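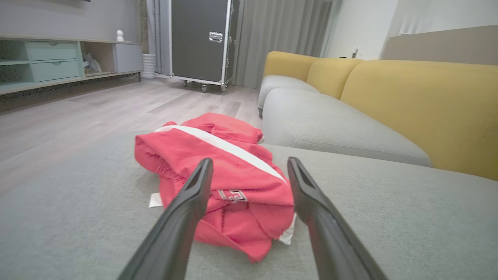 The red top on the grey seat, Wednesday morning.

At Pudanen we now have 4 robot arms for picking up and folding clothes. Before, I folded for most of my shift. Now I stand beside an arm and write down which pieces it should try again. My back is better, but I talk less with my colleagues, and I miss it.

Loubna Belkadi trained 16 of us in August. She was patient with my questions. Soledad wants to go back to folding by hand, and I understand her. I have asked for two days a week at the old table. The answer should come after the holidays.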